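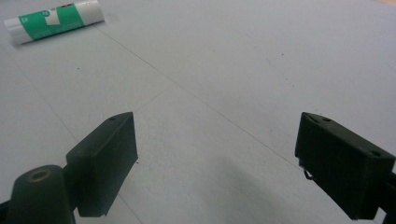
According to one visitor to the Oravec workroom, the glue sticks should never have been moved from the tall cupboard in the first place, and every group would be better served if they went back there before the autumn program begins. The Center has taken note of the remark. Adhesives will return to the tall cupboard in September, together with the paper trimmers and the spare caps.

Paper Craft Workroom, Oravec Building: Gallery

The Stuser Center for Practical Arts maintains the Oravec workroom for classes, local groups and independent makers. The register for the present year lists 2,863 items, from card stock to bookbinding thread. Groups wishing to consult the register may do so at the front desk during opening hours.

Glue stick, white tube with a teal-green label. Glue sticks are issued at the start of each session and are to be handed back with the cap firmly closed. Dried or empty sticks should be given to the session leader and should not be returned to the tray.

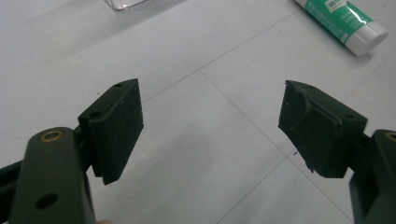
Stuser Gallery Pages, No. 303, p. 5

Pale work surface. Light surfaces are preferred for paper work, as pencil lines and stray adhesive are easily seen against them. Users are asked to place a cutting mat under all knives and to wipe away glue with a damp cloth before leaving. Solvents are not permitted in the workroom. Marks that cannot be removed with water should be reported on the Plerkus form, available at the front desk.

The floor is subject to the same general rules. It is swept at the close of each session and washed on the first working morning of the month, when the workroom opens two hours later than usual. Paper scraps, thread and fallen glue sticks should be picked up before sweeping starts, and

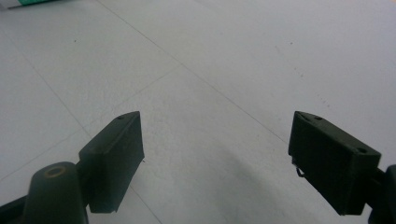
particular attention should be given to the joints between tiles, where small trimmings tend to gather. A soft brush is kept for this purpose beside the door. Adhesive that has fallen on a tile should be lifted with the plastic scraper; metal blades must not be used on the floor.

Groups taking part in the Trukomel folding project are reminded that finished pieces may be stored on the upper shelves until the end of February. Pieces remaining after that time will be moved to the first-floor store.

Workroom rules
Booking a session
Return to gallery index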